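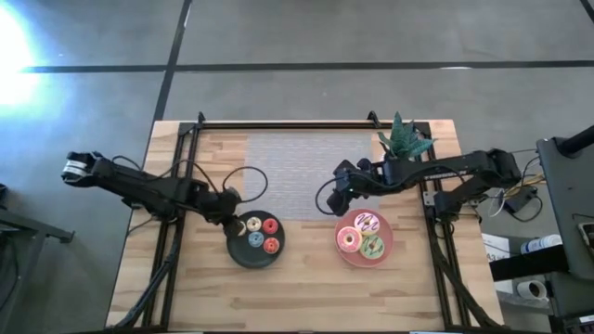
small donuts, dark green plate, butcher block

ok thread on the donut table bc Chantelle asked and I have like ten minutes before I need to leave

start with the plate. dark plate for frosted donuts. always. the red and the light blue go flat on white, I've tried it, looks like a kids birthday from a distance. on dark green they pop right out

small donuts only. full size ones hang over the rim and then you get glaze on the wood and someone's sleeve in the glaze

mix up the colors but keep it short. red, light blue, one cream with sprinkles. two reds is fine. I used to do every color the shop had and it was way too much

the pink plate is the one people ask about. it's from the Pratbridge flea market, no name on the bottom. paid 7 dollars for it. Gwenllian has been trying to get it off me since March

(no Gwenllian)

pink next to dark green is a thing I was scared of for a long time. don't be. on a pale wood it works, on our old brown table it was awful

table top: pale strips, butcher block look, shows crumbs less than you'd think. wipe with a damp cloth then a dry one. do NOT leave a wet sponge sitting on it, ask me about the ring at Matlala

mesh mat. white, kind of see thru. I like it way more than a cloth, cloth bunches up the second anyone leans on the table. mat you just rinse and hang over the tap

it also gives the plates somewhere to go if you need to shuffle stuff around. which you will

and the plant! one plant is plenty. something that goes UP. spiky leaves, small footprint. flowers drop bits in the food, ferns drop more bits in the food

Recep wants candles. no candles. frosting + heat, come on

oh and the pink one is deep enough to park the plant in when nobody's using it for food. pot goes straight in, looks like they came as a set

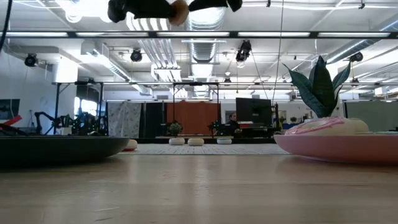
Does a snake plant need a lot of water if you keep it indoors?
Very little. Let the soil dry out all the way, then water it well and tip out whatever collects underneath.

back, sorry, phone was at 2 percent

if the dish has been under the plant then WASH IT before it goes back to donuts. hot water, soap, the whole thing. also snake plants aren't good for cats or dogs to chew on so keep it up high if you have either

size of dish, since someone will ask: wide and shallow. sloped sides. you want a good bit of room around the pot or it just looks stuck in there

Mbali asked if the leaves need cleaning. yep, damp paper towel, hold the leaf from behind so it doesnt snap. takes a minute and makes the whole table look better

donuts go out last. mat, plates, plant, then donuts. put them out early and the tops get tacky and the sprinkles start sliding

leftovers in a box with a lid, not the fridge, they go hard in there. next mornign is fine, day after is pushing it

ok gotta run, will answer the rest tonight, Thaddäus I saw your question about oiling the wood and it needs its own post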